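Keep the Paper Form at the Counter
By Trinidad Lagman
11/22/25

Flondstead plans to stop taking paper applications for parking permits in May. After that, everyone will have to apply online. I think the town should keep the paper form.

The case for dropping it is simple. Most people already use the website, and typing in the paper forms takes staff time. Last year the town office handled 2000 permits, and 592 of them came in on paper.

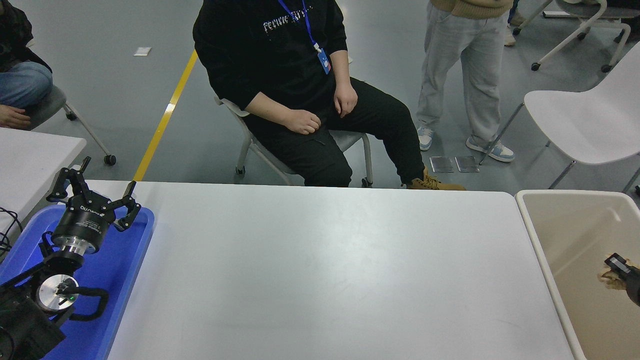
That is still a lot of households. Some are older residents in Fostside who don't own a computer. Others share one phone among a family, or have a landlord who won't put the lease in an email. They pay the same taxes as the rest of us and need somewhere to park.

Ciarán Ó Dubhghaill, who sits on the town council, told me the library can help these people. The library is a good place, but it closes at five and the bus from Fostside runs once an hour. 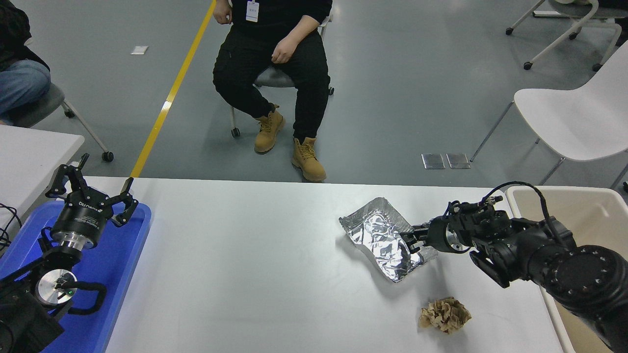 I'd support a small change. Make the form one page instead of four, and stop asking for the same address three times. That would cut the typing without shutting anyone out. My neighbor is 70 and filled hers out at the kitchen table in an evening. She would like to do it that way again next year. The council votes on the budget next month, and the form should be in it.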